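Updated 5/18/26

These are the steps I use for cleaning and sealing a marble kitchen counter. They work for honed or polished marble. Don't use them on quartz or laminate, which don't need sealer.

## What you need

- pH-neutral stone cleaner
- Three or four soft cotton cloths
- Baking soda
- Acetone, for dark stones only
- Plastic wrap and painter's tape
- A penetrating sealer for natural stone (I use the Pelletier water-based one)
- A timer

## Test the stone first

Put a teaspoon of water on a spot near the back wall and set the timer for 10 minutes. Wipe it up. If the stone underneath has gone darker, the old sealer has worn out and you should do the whole job. If the color hasn't changed, clean the counter and stop there. Test again next February, or whenever you usually do this kind of work.

Test more than one spot. The area by the sink nearly always wears out before the rest. Leen Fakhoury, who cut and set our slabs, told me to test each slab separately, even when they came from the same block.

## Clean the counter

1. Clear everything off, including the things you never move.
2. Wipe up crumbs and grit with a dry cloth. Grit scratches polished marble.
3. Spray the stone cleaner on a small section and wipe it with a damp cloth. Rinse the cloth often.
4. Go over the section again with plain water.
5. Dry it with a clean cloth. Water left to dry by itself leaves spots, especially if your water is hard.

No vinegar, no lemon, no bathroom spray. Acid eats into marble and leaves a dull mark called an etch. Sealer won't prevent etching - it only slows down stains.

## Lift oil stains

An oil stain looks like a dark patch with soft edges. Mix baking soda with water until it is as thick as peanut butter. Spread it a quarter inch thick over the stain and a little past it. Cover with plastic wrap and tape down the edges. Leave it for 36 hours, then take off the wrap and let the paste dry completely before you scrape it off with a plastic scraper.

Old stains can take two or three rounds. Check against the natural veining before you start a second one, as gray veins are easy to mistake for a stain on pale stone.

Once the counter is back in use, put a board or tray under anything greasy or red. Sausage, tomato sauce and beets are the worst in our kitchen. 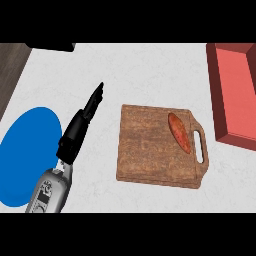

## Apply the sealer

Wait a full day after cleaning so the stone is dry all the way through. Open a window.

Wipe the sealer on in a thin, even coat, one section at a time. Let it sit for as long as the label says, then buff off everything left on the surface. Don't let it dry there, or you'll get a haze. If that happens, put a little fresh sealer on the hazy part, wait a minute and buff again.

Keep the counter dry overnight and repeat the water test the next day. If it still darkens, apply a second coat.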